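An afternoon with the grippers at Bultby

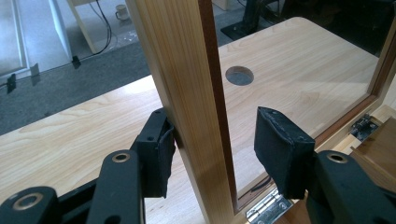
I had been promising Glenys Marsden a visit since May, and when the open day came round I finally ran out of excuses and caught the early train to Bultby. The workshop belongs to Trilis, who make and mend hand-held grippers, and I went along chiefly to hear how they look after the things once they have gone out and been used hard. Glenys met me at the door with her coat still on and took me straight through to the part she likes best, which is the fingers. Each one is a set of flat black arms lying over one another, with a brass-coloured bushing at the pivots and a block wrapped in black fabric for a pad, and she had me practising on a pale wooden stile, one pad on either side of it, before I had so much as found somewhere to put my bag. You can see some fraying along the top of the right-hand pad, and that led us very nicely into the subject of covers.

The covers, Glenys told me, are what they replace more than anything else. Fabric gives a kinder hold on smooth wood than bare plastic does, but it wears, and it wears first at the seams. She doesn't mind a crease where it folds round a corner. Frayed stitching goes in the book, and when it reaches the face of the pad the cover comes off and a new one goes on. They always change 2 at a time, left and right together, even if one of them looks perfectly good. I thought this rather wasteful and said so! She let me try a worn pad against a new one, and I must say I could feel the whole grip pulling over to one side, so I took it back.

After tea we went to find Bence Takács, who has charge of the linkages and is a very patient man with visitors. His rule is that the arms should swing under their own weight. He holds the gripper on its side, lets a finger drop, and listens. If it drags, he takes the stack apart, wipes every arm with a dry cloth and lays them out on a tray in the order they came off — the order matters a good deal, as I found when I was allowed to put one back together and managed to get two arms the wrong way round. Nothing would close. Bence simply handed me the screwdriver again.

He doesn't oil the bushings, which surprised me. Oil picks up sawdust, he said, and in a joinery that is the end of it. A bushing that has gone slack is pressed out and a fresh one pressed in, using a little hand press made by Mkhize that he is clearly very fond of. The drawer beside it held 192 bushings that morning, according to the label, and he was rather put out that it wasn't full.

The last job is setting the opening. Both fingers have to arrive at the middle together, and he checks this with a Brolov gauge block, closing the gripper on it 20 times and looking at where the block ends up. If it has wandered, he loosens the pad bracket, nudges it across and starts the count again. I did 6 closings before my hand got tired, and I have a good deal more respect now for anyone who does this all day.

There was a talk as well, on training new users, but I'm afraid I missed most of it by staying too long at the bench. Glenys has promised to send me her notes. The café over the road does a very decent cheese scone, if you are thinking of going — and do ask for Bence, and let him give you the two-arms-wrong-way-round lesson for yourself.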